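Search products, part numbers, manuals Go

Brustness 70 Cellar Dehumidifier

Compressor dehumidifier for unheated and partly heated rooms below ground. Sold by Skorkport. Page updated Oct 14, 2026.

The Brustness 70 is a floor-standing unit built for cellars, crawl spaces with a poured floor, and storage rooms with at least one outside wall. It removes water by drawing room air over a cold coil and returning it across the warm side of the same circuit. The air leaving the unit is slightly warmer than the air going in. No cooling of the room should be expected.

It replaces the earlier Habte model. Filters and drain fittings from the Habte will fit. The tank and the front panel will not.

Specifications

Rated removal: 70 pints per day at the test condition printed on the rating plate
Suggested floor area: up to 2000 square feet, standard ceiling height
Weight: 103 pounds with the tank empty
Fan speeds: 2
Drain: internal tank, gravity hose, or built-in pump
Defrost: automatic, sensor on coil
Restart after power loss: automatic, last setting kept
Cabinet: painted steel
Supply: grounded household outlet, dedicated circuit preferred

Rated removal is measured in a warm, very damp room. A cellar in winter is neither as warm nor as damp, and the unit will collect much less. This applies to every compressor machine on the market and should be kept in mind when comparing numbers between makers. If the room stays close to freezing for long periods, a desiccant unit is the better choice. See the Misel line.

Sizing

Floor area alone is a weak guide. A dry room of the full rated size can be held at the set point with the fan on low. A room half that size with a dirt strip along one wall, or with laundry drying in it, may keep the compressor running all day. Before ordering, tape a square of clear plastic sheet to the floor and leave it in place overnight. Water on the underside means moisture is coming up through the slab, and the unit will be working against a steady supply. It can still do the job, but expect longer run times, and consider sealing the slab first.

Standing water, a leaking pipe, or a downspout that empties against the foundation should be fixed before any dehumidifier is installed. The warranty does not cover units that have stood in water.

Placement

Place the unit on a level floor with the intake side facing the open room. Leave a forearm's length clear at the back and a full door's width at the front. Do not install it in a closet. Interior doors should be left open, or undercut enough for air to pass.

The cabinet has casters on the rear edge only. Tip it back to roll it and keep it as close to upright as the move allows. If it has been carried on its side, stand it upright and leave it unplugged overnight so that the oil can settle back into the compressor. Two people are needed on stairs.

Drain options

The tank is suited to short use or to testing the unit. A float switch stops the compressor when the tank is full, and a light on the panel comes on. For daily use, connect a hose.

Gravity drain: the hose must fall all the way from the outlet to the floor drain, with no loops or raised sections. A standard garden hose fitting is used. Hand tighten only.

Pump drain: the pump lifts water to a sink or out through a sill plate. The check valve is already fitted at the pump outlet — do not add a second one. In cold climates, do not run the discharge line outdoors during the freezing months unless it slopes away from the house and empties fully after each cycle.

Controls

The humidistat is set in steps from the front panel. Start at the middle setting and leave it alone for a week. The first few days of running mostly pull water out of the walls, shelving and stored goods, and the room reading may hardly move. Check it again after that and adjust by one step at a time.

High fan is louder and moves more air. Low fan gives a colder coil and is preferred in warm weather. In a cool room, use high, as this delays frost. The compressor will not restart for several minutes after it shuts off, and this delay cannot be bypassed.

Maintenance

The filter slides out from the left side. Vacuum it monthly, or wash it in lukewarm water and let it dry fully before refitting. Inspect the coil each July, near the start of the heavy season, and brush off any lint with a soft brush. Do not use a wire brush or compressed air — the fins bend easily and bent fins cut airflow.

Rinse the tank with mild soap when a film appears. Chlorine tablets should not be used in the tank or the pump well, as they attack the float pivot.

Store the unit upright with the tank empty and the hose removed.

Included in the carton

Dehumidifier, filter (fitted), short gravity hose, pump line with clamp, printed manual. The longer pump line and the wall bracket for the hose are ordered separately.
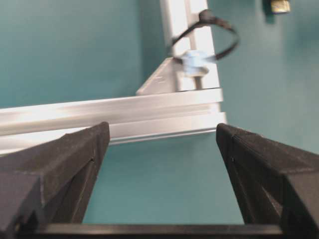
Shipping and returns

Ships by freight on a pallet to a curb or garage address. Check the carton for damage before signing, and note any damage on the delivery slip. Unused units may be returned in the original carton, buyer pays return freight. Filters and hoses are not returnable once opened.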